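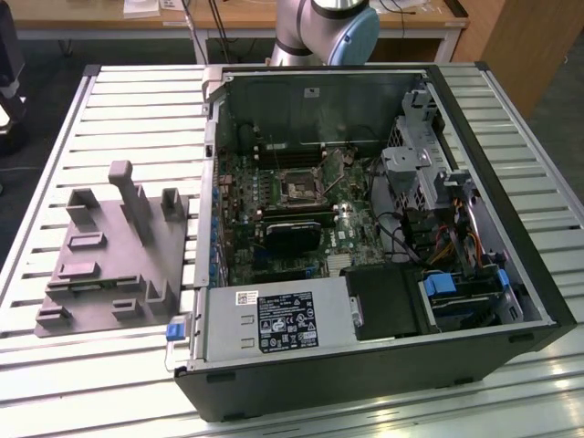
The Long Life of the Office Computer

My mother had a rule about appliances, which was that you did not replace a thing until you had been properly annoyed by it for a full year. She applied it to the toaster, the clothes dryer and two station wagons, and I've come to apply it to the gray computer under my desk, which I bought secondhand when an insurance office in Rillville closed its doors and sold off the furniture. I paid 55 dollars for it and the man threw in a stapler. It has outlasted the stapler.

I bring this up because I spent a good part of last winter thinking about the afterlife of office machines, and wandering in and out of the places where that afterlife happens. There are more of them than you'd guess. Every hospital billing department and county records room eventually swaps out its computers all at once, usually in December when the budget has to be spent, and then there they are, a whole row of perfectly decent towers on a loading dock with the asset stickers still on.

What becomes of them depends a great deal on who picks up the phone. In our part of the state the call often goes to Ornholm, a recycling outfit by the rail yard that took in 275 desktops from a single school district the month before I visited. I had pictured a shredder and a lot of noise, and there is one, at the back. But the front of the building is given over to tables and shelves, and to a slow kind of sorting that reminded me of nothing so much as my grandmother going through a crate of apples. Good ones to keep, bruised ones for sauce.
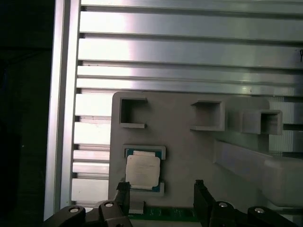

Slotted aluminum, up close.

The sauce, in this case, is parts. A computer that won't start may still have good memory in it, or a sound power supply, or a processor with years left to give. Processors in particular age very gracefully. They have no bearings to wear out, and a chip built for a serious workstation eight years ago will still get through a spreadsheet faster than you can think of the next number to put in it. Memory is much the same. The trouble is usually the fan, or the disk, or the little battery that keeps the clock, and those are things you can buy with pocket change and put in on a rainy afternoon.

I say that as a person who was frightened of the inside of a computer until well past forty. The first time I took the side off mine I did it at the kitchen table with the good lamp and a bread plate for the screws, and I held my breath the whole time, as though it might go off. What I mostly found was dust – a soft gray felt of it, enough to line a mitten.

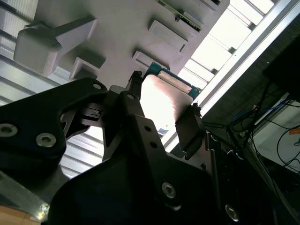 After the dust was out, the machine stopped roaring, and I felt so pleased with myself that I went straight on to the memory, which took three tries and a fair bit of muttering to seat. I've since done the same for my sister's and for the one at the church office, and I can report that the muttering gets shorter.

Not everyone has the kitchen table or the patience, of course, and for them there is Stemance, a narrow shop between the bakery and the tax preparer on Rillville's main street, where rebuilt towers line one wall with handwritten price cards. Or there's Selvanayagam, out past the grain elevator, which will do the work while you wait if you come before ten in the morning and don't mind a folding chair. I have sat in that chair. The coffee is free and tastes it, and the conversation is excellent, running mostly to tomatoes and the school board.

I asked the people waiting there why they hadn't just bought something new, and the answers were less about money than I'd expected. They liked the keyboard they had. They knew where everything was. A couple of them had simply never seen the sense in throwing out a whole thing to be rid of one bad piece.

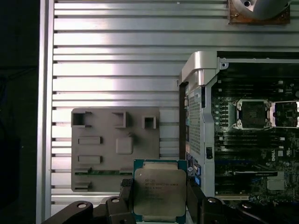

One customer saw it differently, and told me so at some length: old machines eat electricity, she said, and past a certain point you're only paying the power company what you saved at the counter. She had kept hers going for years and finally let it go, and she hadn't missed it for a minute.

She has a point, and I went home and borrowed a plug-in meter from the library to see where I stood. My old tower does draw more than my sister's new one, mainly when it's sitting there doing nothing, so I've taken to shutting it off at supper. That seemed a fair arrangement for both of us. It still takes its time in the morning, long enough for me to put the kettle on and let the dog out, and by my mother's rule I'm not yet properly annoyed.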